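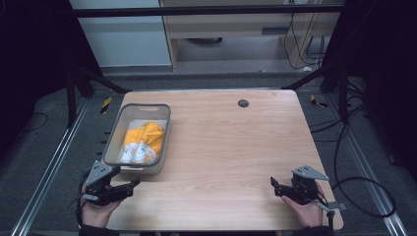 The Yellow Thing

My sister left one item behind when she moved to Coltow, and it was in the gray basket, all bunched up. Yellow, mostly, with some white. I'd promised Kayode Garba I'd fold it and mail it by March, and wow, did I put that off!

So I spread my elbows on the table and got talking to it (I live alone, don't judge). "You're going to Coltow," I said. "It's 4 hours by bus. You'll love it."
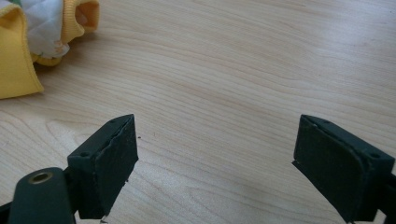

The quilted part, with its diagonal stitching.

I wrote her address on the envelope and went to find the tape.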